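Ticket: Right hand, thumb tip cover and spares budget
Queue: Equipment planning / Hands
Status: Open, waiting on quote

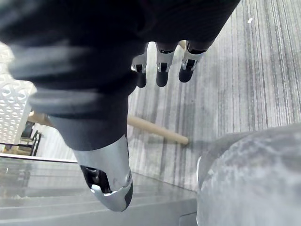

Right hand over carpet, wrist camera view. Thumb tip shell, open side to the left.

Summary

Request to decide between repairing the present right hand as needed, holding a spare thumb on the shelf, or buying a second complete hand for the Mirnent arm. Budget lines for the next period close at the end of September. The Farel quote is still missing one item.

Background

The hand is used for floor-level pick-up and for moving light furniture in the furnished room. Both jobs put the fingertips close to carpet for long stretches. The present service plan from Grotis was priced for bench work and does not mention textile floors. It covers the finger joints and the palm drive. Tip shells and tip pads are listed as consumables and are charged separately.

Entry 1, opened by equipment planning

Asked the lab to state what they need for floor work through the next budget period. Reply was "same hand, better cover for the thumb, something on the shelf for when it goes down". Converted to three options:

Option A. Keep one hand. Buy tip consumables only.
Option B. Keep one hand. Buy consumables and one complete thumb module.
Option C. Buy a second right hand and rotate the two.

Entry 2, lab

Thumb shell has an open cavity on one side with the small mechanical parts and what looks like a screw visible inside. The three fingers in the same view have plain rounded black tips. If fibre gets into the hand we expect it to be at the thumb first. No fault code at present. We would like a closed shell or a fitted cover before the floor programme gets longer hours.

Entry 3, equipment planning

Checked the parts list. Grotis sells the thumb shell under one part number only. There is no closed version. Farel makes a soft sleeve that goes over the tip and part of the segment above it. Sleeve is sold in packs and needs the thumb recalibrated after fitting. Asked Farel for pack price, lead time, and whether the sleeve affects the tip sensor.

Entry 4, Farel support (pasted from mail)

"The sleeve is rated for 100 hours of contact use on textile surfaces. Replace sooner if the seam opens. Force readings at the tip will be lower with the sleeve fitted and the zero must be reset. We do not supply a calibration file for mixed use, i.e. sleeve on thumb only. Price to follow."

Entry 5, lab

Mixed use is what we want. Fingers stay bare because the grip on narrow round parts such as chair legs is better without sleeves. Can produce our own calibration, half a day each time the sleeve is changed. Please put that labour in the comparison. The last one left it out and the cheap option looked cheaper than it was.

Entry 6, equipment planning

Noted. Labour added. At planned usage the sleeve would be changed eight times in the period, so four days of technician time on recalibration alone. Sleeve packs themselves are a small line. Negash (our reseller for the thumb module) confirms 800 for the module, excluding carriage, with delivery in nine weeks. A complete hand has the same lead time and is a capital item, so it goes through the longer approval.

Entry 7, equipment planning

Service contract. Grotis response time is 96 hours from fault report to collection, then repair time on top. Under Option A the arm has no right hand for that whole period. Under Option B the lab can swap the thumb in house, provided the fault is in the thumb. A palm fault still stops the arm. Option C covers both cases.

Entry 8, lab

Two points on Option C.

1. The second hand needs its own calibration set and its own log. Rotation only works if the logs are kept apart. Hours on the hand and hours on the arm are recorded as one number at the moment.

2. Firmware on a new hand will be later than on ours. Grotis will not ship the older version. Either both are updated or the Mirnent controller has to hold 2 profiles. Please ask whether the profile licence is per arm or per hand.

Entry 9, equipment planning

Licence is per hand. Cost added to Option C. Asked the lab to split the hours log now, whichever option is chosen, as the usage figure for the next contract depends on it.

Entry 10, lab

Log split. Old hours left under the arm, new hours recorded under the hand serial. Also added a check at the end of each floor session:

- power down and lock the wrist
- inspect the thumb cavity with a torch
- remove any visible fibre with tweezers, no compressed air
- record findings even if none

Compressed air is excluded by the Grotis manual, section on tip maintenance.

Recommendation (draft)

Option B, with sleeves for the thumb and recalibration labour entered as its own line. Option C carried forward as a capital request for the following period, supported by the split log. Tip pads for the fingers to be ordered at the usual quantity.

Outstanding

Farel: sleeve pack price and lead time.
Grotis: written answer on whether a third-party sleeve affects cover on the thumb joint. Sent, no reply yet.
Lab: sign-off on four days of technician time.
Negash: carriage charge for the module.

Ticket stays open until the Grotis answer is attached.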